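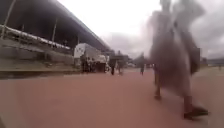 3 min read

How to unload and set up at a paved ground with a grandstand

These notes are for anyone bringing a truck to a flat, open site with a covered stand along one side. I wrote them after a few seasons of loading in at Culden, but most of it applies at any sports ground or parade ground with the same layout.

Before you leave

Ask the site for a surface plan. You want to know where the hard pavement stops and what the ground is like beyond it. A change of color often means a change of surface, and a different surface may have a different weight limit. If the plan doesn't give a limit, call and get one in writing.

Ask who else is delivering that day. A tanker and a box truck need different amounts of room to turn, and the tanker usually has less choice about where it can stand.

Pack the truck in reverse order. Cones, tape, chalk and the hand truck go in last so that they come out first. We use Skelura crates for cable and small parts. Any lidded crate that stacks will do.

Parking

1. Stop at the entrance and walk the route first. Look for drains, raised covers and soft edges.

2. Drive in at walking pace with one person on foot ahead of you. That person stays where the driver can see them.

3. Park parallel to the stand, near its base but clear of the wall. Leave at least 6 feet between the truck and the wall if anything has to come out on that side.

4. Check the height of the roof before you go anywhere near it. Stand canopies are often lower at one end. Measure at the low end.

5. Set the brake and chock two wheels, even on ground that looks level. Large paved areas are built with a fall for drainage and it is hard to see from the cab.

Marking out

Chalk a line along the open side of the truck, 14 feet out. Everything you unload stays inside that line until it has somewhere to go. People crossing the pavement on foot stay outside it.

Keep a walking route from the truck to the stand and another from the truck to the gate. Don't stack against posts or railings. The site will want them clear, and posts are where people end up cutting through.

If the day is gray, put out the cones anyway. Dark clothing is hard to pick out under a roof or against trees — wear a vest, and hand one to every driver who gets down from a cab.

Unloading

Bring down the heavy items first while everyone is fresh. Use two people for anything over 50 pounds. One person stays in the cargo body and one on the ground calls the lifts. Change over every hour or so.

Put weather-sensitive boxes under cover right away. Grgić makes a folding pallet that keeps them off the concrete, and a plain wooden one works just as well.

Leave vehicles where they are until the last crate is inside the line. Most of the near misses I remember came from somebody moving a truck early to be helpful. 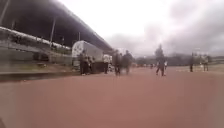 Bernadette Haverford wrote in to say that she would put the tanker first in the order of arrival, ahead of every box truck. At Clusov they tried it the other way for a season, and the driver had to wait until noon for a clear path to back in. She also asks for a longer chalk line on the tanker side, to leave room for the hose.

I agree on the order and have changed our own sheet. On the hose, check the length with the driver on the phone and mark that area separately, with cones at both ends. Sweep the chalk off before you go. Some grounds charge for it.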